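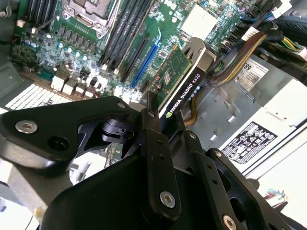

Zasgate records 239 remote-controlled demonstrations for workstation rebuild cell

Home News Features Events Jobs Contact

Filed under: Robotics / Electronics refurbishment

May 15, 2019
By Geetha Nair

Refurbishment firm Zasgate has recorded 239 demonstrations of component handling inside desktop workstations at its Salinas site, using a single robot arm driven by remote control. The recordings will be used to train a controller for the same work. The project, named Piltetti, is run jointly with the software company Plikeo.

The work covers the handling of graphics cards, processors, memory modules and hard drives in used office workstations. Zasgate dealt with 3018 such machines last year, all of them by hand. Cases differ in layout from one model to the next, and cables are seldom routed the same way in two machines of the same model. Fixed, point-by-point programming was tried first and dropped after a short trial.

In the present method an operator sits to one side of the cell and moves a small hand-held arm. The robot follows. Joint positions, gripper opening and camera pictures are stored together, and each demonstration is saved as one file with a written task label. The labels are short: "card, grip and hold", "memory, pick from fixture", "drive, return to fixture". An operator who makes an error may stop and discard the file, or may correct the error and keep it under a separate tag.

Plikeo asked for the second option. Its training software treats a corrected error as useful material, provided the point at which the correction starts is marked. Operators mark it with a foot pedal.

The graphics card has taken up the largest share of the recording time. The low-profile Nvidia Quadro K620 used in the trials stands upright in its slot with its bracket at the rear panel, which leaves the gripper a narrow approach. The fingers have to come down on either side of the card without catching the cooler shroud. A grip too close to one end tilts the card in the slot, and the bracket then binds. Operators are told to line up the fingers first, stop, and only then close. 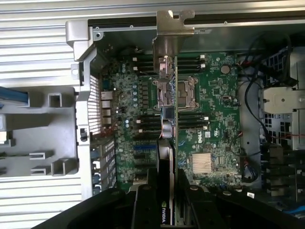

Pascual Retamal said the stop was the hardest habit to teach. People who are used to doing the job with their hands close their fingers while still moving, he said, and they do the same with the remote arm. The recordings made in the first days had to be set aside for that reason, and do not form part of the 239.

Retamal added that operators now practise on a scrap board before they are allowed to record. Practice ends when the supervisor has seen the card gripped cleanly 3 times in a row.

The arm has no force sensor at the wrist. Contact is judged from motor current, and a rough reading is passed back to the operator as resistance in the hand-held arm. Ximena Durán described the feedback as usable for the card and the drive but weak for memory modules, where the difference between a seated module and one resting on top of the slot is small. For the memory tasks, operators work mainly from the wrist camera view on a monitor.

The wrist view has limits of its own. With the gripper low in the case, its own plates and brackets hide a good part of the board, and a fixed camera outside the case is used to check the approach. Both views are stored. Plikeo intends to train one controller with both and one with the wrist view alone, and to compare the two on the same machines.

Parts are presented in a grey 3D-printed fixture on the table beside the case. It has a slot at the rear for a hard drive in its caddy, a square pocket for the processor and low holders for a memory module. The fixture was redrawn twice. In the first version the drive stood too close to the front row, and the gripper could not reach the memory without touching it. A raised post was kept in the final drawing as a reference point for setting up the cameras.

The case lies on its side on a slotted aluminium table with the side panel off. The arm is mounted overhead and works straight down into it. Zasgate chose this arrangement to keep the front of the table free for changing machines between recordings.
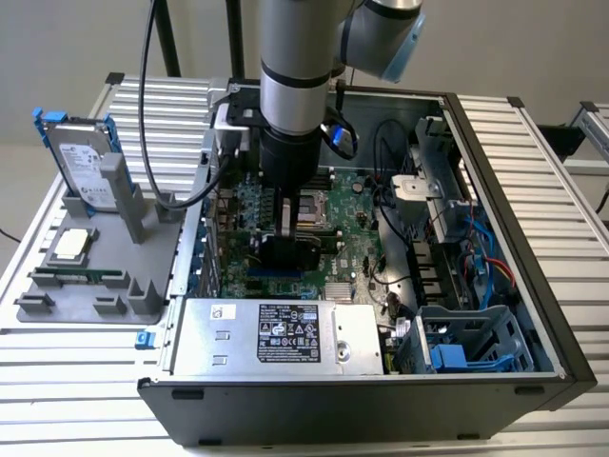
Next stage

Recording will continue with 2 further workstation models, after which the controller will be run on the card tasks without an operator in the loop. A person will remain at the stop button. The first unassisted runs are planned for September.

Benedicta Amoah, who is responsible for the Piltetti data set at Plikeo, said the number of demonstrations mattered less to her than the spread. "We ask for the case to be shifted on the table between files, and for the cables to be moved. If every file starts from the same position, the controller learns the position." She said files with an unchanged case position were now rejected by an automatic check when they were uploaded.

Screws are outside the scope of the project. The side panel and any screwed brackets will still be removed by hand before a machine enters the cell. Processor sockets will be opened and closed by hand as well, although the processor itself may be placed by the arm. Zasgate considered a powered driver on a second arm and decided against it on grounds of cost.

Cycle time has not been published. Estela Iturra of Zasgate said that remote operation was slower than manual work on every task recorded and that the company had expected this. The figure of interest is the speed of the trained controller, and no measurement of it exists yet.

The recordings will stay with the two companies. Plikeo said it might release the drawings for the parts fixture once the third version has been tested with the new models.

More in Robotics | Previous | Next | Back to News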